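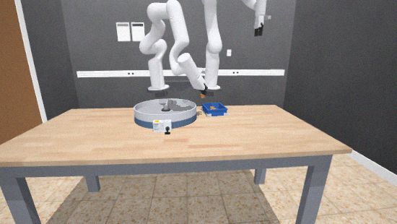

Sim cell, left arm at the blue bin with an orange piece. Right arm parked high.

October, Sunday, late afternoon. Went through the Pliltari cell checklist against the sim before anyone signs it. I still don't see what a signature on a sim run is worth. The sheet wants "safe separation between arms" ticked yes or no and gives no distance, no speed and no point in the cycle to measure at. Left it blank.

Rule 4 says the idle arm must be parked clear of the work. Fine, but clear of what? High over the table passes as written. So would a hand's width off the other wrist.

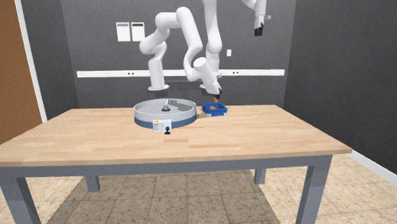

Gripper over the bin, second arm hanging at upper right. Look at the joints above the first wrist from this angle.

From the low view the upright link seems to run straight into the other arm. Could be only the viewpoint. I want a logged minimum distance for the whole cycle before I believe either answer - a screenshot settles nothing.

Grerkex reports 241 clean cycles out of 361. "Clean" isn't defined anywhere I can find. My proposal: piece fully inside the bin, gripper open and withdrawn, no contact with the rim.

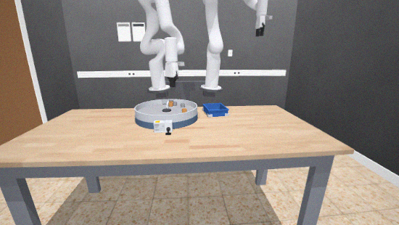

Start state needs writing down too. Bin empty, tray contents listed, both arms off the work, and the same every time. Otherwise the counts can't be compared. Asked for 20 reruns on that basis, raw logs attached.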